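4. Your first practice pick

Welcome back, everyone! Take your time with this one - the arm will wait for you.

1. Check that the clamps on the bin are snug.
2. Lay out a few household things, a spoon or a cup, with some space between them.
3. Jog the arm down slowly over the one you want.

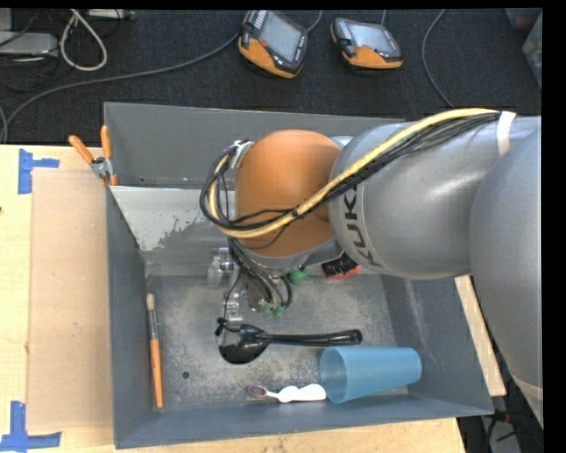

4. Close the gripper, then lift.

Caution: keep your hands out of the bin while your partner is holding the pendant, please!

Note: write each try in the Grinelach club log, even the misses.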